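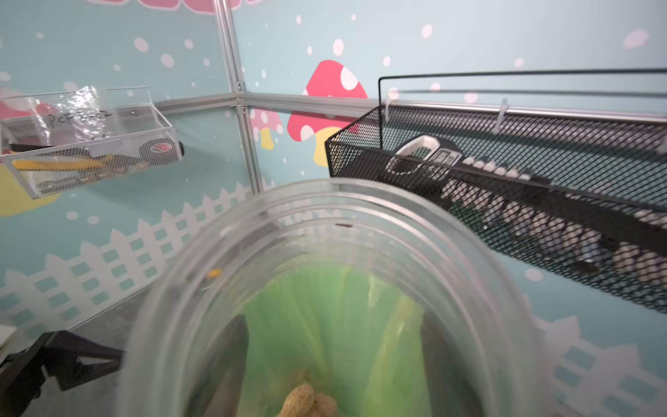
Notes by Orrin Vasko, process technician, Skutance bench group

Roasting log, small drum, March

Second batch of in-shell peanuts from the Kaewsai lot. The first one came out flat, with a raw bean taste in the middle of the kernel, so I went longer and lower this time.

Soaked the whole lot overnight in brine, then drained it on racks until the shells felt dry to the hand. Weighed out 2,000 grams into the drum. Drum was already at temperature when they went in. Last time I loaded cold and I think the shells scorched before the inside caught up.

Total time 40 minutes. Pulled a handful every 5 minutes after the halfway point and cracked them on the bench.

First pull: kernel still white and bendy, skin sticks.
Second pull: skin starts to slip, smell is closer to boiled than roasted.
Third pull: pale tan, crunch at the ends only.
Fourth pull: even color, skin rubs off with a thumb. Would have stopped here for unsalted.
Last pull: a shade darker, slight bitterness in the small kernels. Big ones are good.

They keep cooking in the shell after they leave the drum, and I keep forgetting to allow for it. Next run, drop them out one pull earlier and spread them thin on the Dodum tray with the fan on.

Salt: better than the first batch but uneven. Shells with a hairline split took up a lot, tight shells almost none. Could try a short vacuum soak if the Zoltden pump is free. Need to ask whether brine near that pump is allowed before anyone sets it up.

Moisture: ran the meter on ground kernel, two readings that did not agree. Grinder was warm from the earlier job. Repeat with a cold grinder before writing any value in the main sheet.

Sorted out 31 bad shells after cooling, mostly empties and a few with dark spots on the inside wall. Those went in the waste and were not weighed. Should have been, so the yield for this batch is a little off.

Drum cleaning: skins pack in behind the rear vane. Brush, then the vacuum, then brush again. Do not rinse it, the bearing on that side is not sealed.

To do
- label the two retained bags and put them on the cool shelf
- new thermocouple for the outlet, the old one reads low
- taste again tomorrow morning, blind, against batch one
- order more brine salt, fine grade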